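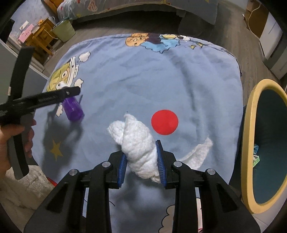

A twisted towel between the blue pads of one of our hand-held grippers.

Gripper slip FAQ
Updated 29/03/2025 by Felista

Why did you pull the Zorent pads?
They let go! We had up to 9 drops in one session, mostly smooth stuff, and Teodor and I spent way too long blaming each other's grip before we checked the hardware. A pivot screw on unit 3193 had backed out, so one jaw was closing late and pushing things sideways.

Is my gripper affected?
Squeeze it shut with nothing in it. If the pads meet crooked, or you feel a click partway, stop using it and write to Sevim (she keeps the spares).
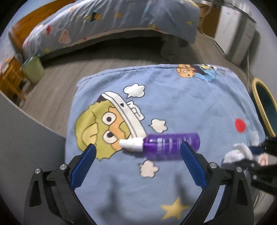 Do bottles need anything special?
Yes, go for the fattest part of the body and close slowly. Towels forgive a late jaw. A hard round bottle just squirts out, and I've had one land on my foot, so please wear shoes.

Can I tighten the screw myself?
Sure, if the gripper is unplugged. Snug it, work the jaws 3 times, then snug it again. Don't crank on it like I did, because the joint binds and you're waiting on a new linkage from Nurkero.

Did anyone get hurt?
One pinched finger (mine, it's fine). Keep your free hand away from the linkages, even when you're just testing.

When are the new pads coming?
April, according to Nesrin. I'll update this page when I have a pair on my desk.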